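Workplace Organization, Unit 3
Handout: Keeping the small things of a desk in order
Course module at Fikden, October group

Before you read

This handout belongs to the second practical session. Please bring it with you, together with the inventory sheet from Unit 2. We will not repeat the theory of sorting, so if you missed it, read the chapter about "home positions" first.

1. What we mean by a small thing

In this course, a small thing is any object that one person can lift with one hand and that several persons use during the day. A stapler is a small thing. A screwdriver is a small thing. A monitor is not, even if you are strong.

Small things make most of the trouble on a shared table. In the Pirnach workshop the students wrote down every search for a tool that took longer than 2 minutes, and after one term they had 200 entries in the notebook. Most of these tools were still in the same room. They were put down by somebody who wanted to come back and did not.

2. Open containers

An open container has no lid. You see the content from your chair and you take it without opening anything. For tools which are used many times a day, it is the best choice. The common type is the stackable parts bin with a low front, so the hand goes in easily also when another bin stands on top.

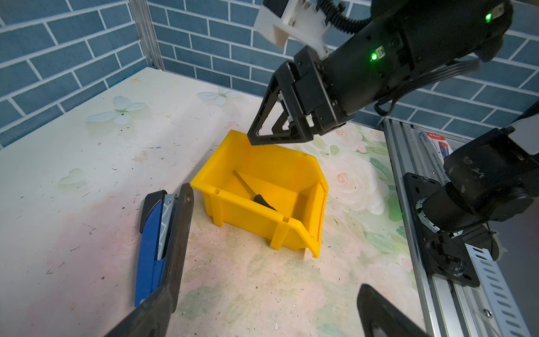
Fig. 1. Parts bin with one screwdriver; the stapler is kept outside.

Rules for open containers:

- One bin, one family of objects. Screwdrivers go with screwdrivers, and not with paper clips.
- The low side looks to the person who works.
- If a tool must lie diagonally to fit, you may accept it when it is alone in the bin. For a second tool of the same length, take a longer bin.
- Staplers, punches and tape holders are desk tools. In our system they have their own place on the table or in the drawer, and they do not go in the parts bin.

Write the bin number on your sheet. At Gremano the numbers have four digits (for example 2674), and the first digit tells you the shelf. We use the same system here.

3. The surface

A table is also a kind of container, only a very bad one, as it has no walls. Everything what you put on it can move. For this reason we look at the surface before we decide the positions.

A surface with a pattern can be pleasant, and in home offices you will meet flowers, butterflies and wood grain very often. Please consider two things. First, small objects in pale colors are harder to find on a pale print. Second, a print shows you where the work is really done: the middle gets scuffed and the rest stays nice. Do not give a home position to any object inside the worn area. It is the working zone, and it should be free when the work is finished. Brush away the crumbs and dust before you put the tools back - not after.
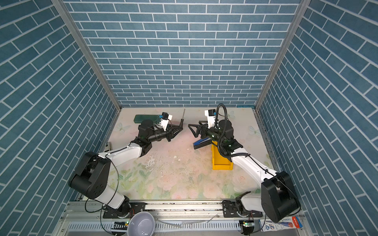
4. Closed containers

A closed container has a lid. It protects from dust and it can travel in a bag. The price is that you do not see well what is inside, and so people forget it. The pencil case is the usual example, and Lu boxes with a hinge are another one.

Frosted plastic is a compromise. Depending on the color and the light you may notice that something is inside, but please do not trust it for counting. Open the lid and look.

When you place a long flat case on a table, put it near the back, with the long side parallel to the wall. Then the front part remains for the hands and the paper. If the case has a logo, turn it so that you can read it from your chair. It is a small habit, but then everybody opens the lid from the same side and the pens do not fall out.

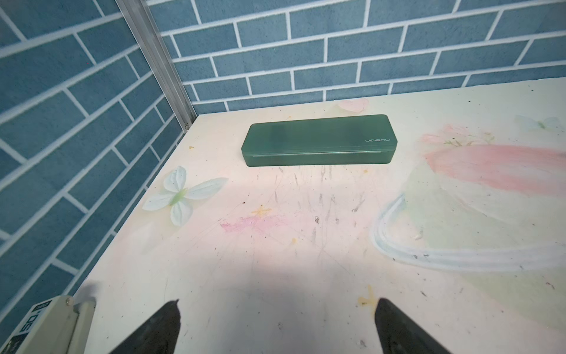
5. Exercise for the session

Work in groups of 3. Each group receives one table, one open bin, one closed case and a bag of mixed objects.

a) Sort the objects into families and write the families on the sheet.
b) Decide for each family: open, closed, or free on the table. Give one reason.
c) Mark the working zone with tape.
d) Change the table with another group and try to find five objects which they call out. Write down the time.

Homework: repeat steps a) to c) with your own desk and bring a sketch. The sketch does not need to be beautiful, but the home positions must have names.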